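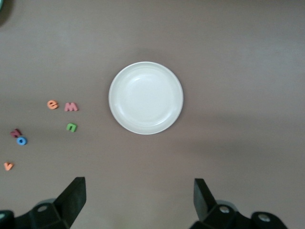 Figure 2. White plate and foam letters on a tabletop.

Benedetta Mazza
31/07/2019

4. Transit income and its limits

Supporters of the Sokum pipeline claim that transit fees alone will pay for the line within 5 years. We doubt it. The estimate assumes that all 1170 kilometers will carry gas at full capacity from the first January of service, and no buyer has signed for that much. Contracts we could check cover almost 745 million cubic meters a year, most of it for the power plant at Plako.

The Ansari study reaches a rosier result, but it counts construction wages as lasting income and leaves out the cost of the Suston compressor station. When we put that cost back in, the gain to the transit districts shrinks sharply. Whether any of it reaches local budgets depends on a fee formula that has not been published.

Last updated: 31 weeks ago
2 comments | 5 shares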